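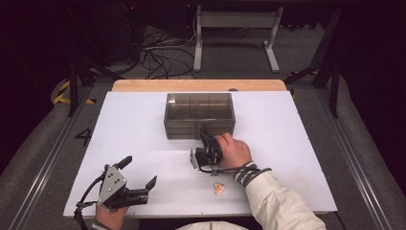
Figure 6.1 A smoked-grey storage box with a shallow front drawer, on a white board.

Chapter 6
Small Boxes, Small Drawers

I keep a box with a drawer on my own desk, and I'd be lost without it (paper clips, stamps, one very old key). When I started teaching this course at Daltum I thought storage would fill a single Wednesday afternoon. It's now the longest chapter in the book, and my colleague Oľga Danko still says I've left out the good bits!

Let's start with see-through walls. A tinted plastic box lets you guess at what's inside without opening it, and I find that people put things back more often when they can see where the gap is. The darker the tint, the more guessing you do. I like a smoky grey myself, though Renato Villanueva, who read my drafts, can't stand it and wrote "like looking into tea" in the margin.

Then there's the drawer. A shallow one that runs the full width of a box is lovely for flat bits and hopeless for anything tall, so before you buy, lay out what you want to keep and measure the tallest piece. My students do this on a plain board, where small things show up nicely, crumbs included.

We'll come to dividers in section 6.2. For now, have a sheet of paper and a ruler marked in millimetres beside you, and pick one drawer at home that annoys you. You'll be emptying it on page 160.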